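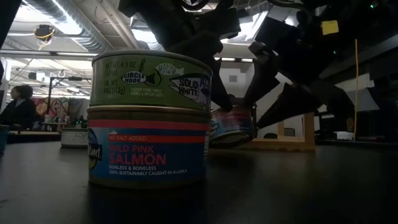
5. 罐头的分类、叠放与取用

本章适用于已经装好层板的Lirkine食品柜。如果层板还没有装，请先回到第4章。做本章的步骤时，柜门需要完全打开，旁边要有一张平的桌子，用来临时放罐头。

5.1 开始以前

请准备下面的东西：
干的软布一块
微湿的软布一块
油性记号笔一支，笔尖要细
随柜附带的白色标签纸
随柜附带的防滑垫，每层一张
卷尺

每层层板的可用宽度是366毫米，可用深度是360毫米。这两个尺寸是从侧板的内面和背板的内面量出来的，不包括门上的封边。如果您的柜子是Tencombe型（窄型），尺寸请看封底的表格，叠放的方法是一样的。

注意：请不要在层板上直接整理罐头。先全部拿到桌上，整理好以后再一次放进去。

5.2 检查罐头

1. 把罐头一个一个放在桌面上，标签朝自己。
2. 用干布擦顶盖和上面的卷边。卷边的沟里常常有灰，请用布角沿着沟擦一圈。
3. 把罐头倾斜，看底部。底部应该是平的，或者略微向里凹。
4. 用手指沿着侧面的接缝摸一遍。有的罐头没有侧面接缝，这时只检查上下两个边。
5. 找到保质期。保质期多数印在底部或者顶盖上，字很小，颜色也浅，请在灯下看。
6. 用记号笔把保质期的年和月写在标签纸上，贴在顶盖的中间。

警告：顶盖或者底部向外鼓起、漏液、生锈穿孔、卷边上有深的凹痕，有其中任何一种情况的罐头都不可以吃，也不可以放进柜子。请不要打开它闻味道。把它装进密封袋，按照当地的规定丢弃，然后洗手。

说明：侧面有浅的凹痕，但是凹痕没有碰到卷边和接缝，这样的罐头一般可以保留。请放在最前面一排，先吃。

5.3 看懂标签上的重量

进口的鱼罐头，标签上常常有两个重量。第一次整理的人容易弄错，所以我们在这里说明。

NET WT 是净重，就是罐头里面全部内容的重量，包括汤汁或者油。
DR. WT. 是沥干重量，就是把液体倒掉以后剩下的重量。

例如一个金枪鱼罐头，标签写着 NET WT 4.5 OZ (128g)，下一行写着 DR. WT. 4OZ (113g)，那么做菜的时候请用113克来计算。如果您要在柜门内侧的清单上登记重量，全家请统一用一种写法。我们推荐登记沥干重量。标签上只有一个重量的时候，在数字后面写一个“净”字。

另外还有几个常见的词，登记的时候可以直接翻译：

NO SALT ADDED：不另外加盐
SKINLESS & BONELESS：去皮去骨
SOLID WHITE：整块的白肉金枪鱼
WILD PINK SALMON：野生粉红鲑鱼

“不另外加盐”的意思是制作的时候没有加盐，鱼肉本身还是含有一点钠的。家里有人需要控制盐分，请看营养成分表里面的钠这一行，不要只看正面的字。

5.4 按种类和直径分组

1. 先按种类分：鱼类、豆类、蔬菜类、水果类、汤类。肉类罐头请和鱼类放在同一层。
2. 每一类里面，再按直径分。看起来一样大的罐头，直径也可能差几毫米。把两个罐头底对底比一下，就可以知道。
3. 同一种类、同一直径的，按保质期排队，早的在前。
4. 只有一个、没有同伴的罐头，先放到桌子的右边，最后处理。

提示：不要用标签的颜色来分组。同一个厂家的鲑鱼罐头和沙丁鱼罐头可能颜色很接近，着急的时候容易拿错。请读字。

5.5 叠放

叠放的时候，最重要的是下面的罐头要比上面的宽，或者一样宽。例如金枪鱼罐头比鲑鱼罐头窄一点、矮一点，就把鲑鱼放在下面，金枪鱼放在上面。

1. 把防滑垫铺在层板上，有小点的一面向上。垫子的前边和层板的前边对齐。
2. 先放最后一排的下层罐头。罐头和背板之间留一个手指的空隙。
3. 从后向前放完下层的全部罐头，标签都朝外。
4. 放上层罐头。用手拿住侧面，垂直放下，不要推着滑过去。
5. 轻轻转动上层罐头，感觉它的底边是不是在下层的卷边里面坐稳了。如果转动时有摇晃，就拿下来，换一个直径合适的。
6. 把上层的标签也转到正面，使上下两个标签对齐。
7. 从侧面看一次。眼睛要和层板一样高，这样上面的罐头歪不歪，一眼就看得出来。

一层最多叠两个。层板之间的高度即使允许叠三个，也请不要这样做。

注意：带拉环的罐头，拉环会把上面的罐头顶起来一点。两个都有拉环的时候，可以在中间放一片薄的圆形硬纸板。纸板比罐头小一点就好，不要露出来。

注意：不要把罐头横着放在直立的罐头旁边，也不要让它斜靠着别的罐头。关门的时候有震动，斜靠的罐头会滑下来，并且把旁边叠好的两个一起带倒。一定要横放的，请用5.7里说的斜轨。

如果桌面是深色、哑光的，刚擦过以后请等它完全干再放罐头。纸标签碰到水会起皱，边上也会翘起来，以后很难压平。

5.6 放进柜子的顺序

1. 最重的一组放最下面一层。大罐的番茄和豆子通常属于这一组。
2. 鱼类和肉类放在腰的高度。这一层打开门就可以看见，也最容易拿。
3. 水果和汤放在眼睛的高度。
4. 最上面一层只放轻的东西，例如干的面条和纸盒的茶。
5. 只有一个的罐头，放在同类的最前面，不叠放。

每层最多可以放8千克。请把重量平均分在左边和右边。如果重量都在一边，层板销会慢慢地歪，门也会关不严。

有小孩的家庭，请把玻璃瓶放在小孩够不到的那一层，罐头可以放低。拉环罐头的盖子打开以后边很锋利，请立刻丢到有盖的垃圾桶里。

5.7 斜轨（选配件）

斜轨可以让罐头横着滚到前面，适合每个星期都要用很多次的同一种罐头。一条斜轨里面只可以放一种直径。

1. 把斜轨后面的两个钩挂在背板的孔里，听到“咔”一声。
2. 把前挡板向下压，直到和层板贴平。
3. 从上面的开口放入第一个罐头，手不要马上离开，跟着它走到前挡板。
4. 放入其余的罐头。新的罐头总是从上面放，取用总是从下面取。

矮而宽的鱼罐头横放的时候不稳定，滚到一半可能会倒。鱼罐头请用5.5的方法直立叠放，不要用斜轨。

Robles斜轨和Lirkine斜轨的钩距不一样，不可以混用。如果您不确定手里的是哪一种，请看钩的背面，Robles的有一个小圆孔。

5.8 取用和补充

1. 取上层罐头时，用另一只手按住下层罐头的侧面。
2. 取下层罐头时，先把上层的拿下来放在桌上，不要抽。
3. 取完以后，把后面的罐头向前移一格，在后面补新的。
4. 在清单上划掉取走的那一行。不要等到晚上再划，容易忘记。

买回新的罐头，请重复5.2的检查。超市的袋子里罐头互相碰撞，凹痕多数是在回家的路上产生的。

打开以后没有吃完的鱼，请倒进有盖的玻璃盒或者塑料盒，放进冰箱，并且在两天之内吃完。不要把打开的罐头直接放进冰箱，也不要放回柜子。

5.9 定期整理

每三个月做一次，每次只做一层也可以。十二月的那一次请做全部，因为过年以前买的东西比较多，需要先腾出地方。

1. 把一层的罐头全部拿到桌上。
2. 取出防滑垫，用温水洗，挂起来晾干。不要放进烘干机。
3. 用微湿的布擦层板，再用干布擦一次。
4. 检查顶盖上的标签纸有没有脱落，字有没有模糊。
5. 保质期在下一次整理以前到期的，移到最前面，或者放到厨房台面上，这个星期吃掉。
6. 按照5.5放回去。

5.10 常见的问题

上层罐头总是摇晃。
请检查下层罐头的卷边里面有没有标签纸翘起来。如果没有，就是直径不合适，请看5.4的第二步。

防滑垫的边卷起来了。
把垫子反过来，上面压几本重的书，放一个晚上。如果还是卷，可以用剪刀把卷的角剪掉，不影响使用。

标签的一部分转到侧面，看不到名字。
鱼罐头的标签是绕一圈的，字常常一半在正面，一半在侧面。请把最大的字转到正面，小字看不到没有关系，顶盖上有您自己写的标签纸。

两种罐头分不清。
在标签纸上加一个字，例如“鲑”或者“金”。Boonmee Boonchu在试用的时候用了不同颜色的笔，这个方法也可以，但是灯光暗的时候不容易看。

柜门关上的时候碰到罐头。
请量一下最前面一排的位置。罐头的任何部分都不可以超过层板的前边。

缺少防滑垫、标签纸或者层板销的，请联系Rondberg零件部，联系人是Consuelo Arriaga。来信请写明柜子的型号和缺少的零件名称，型号在右侧板内面的下方。

下一章说明柜门内侧清单板的安装。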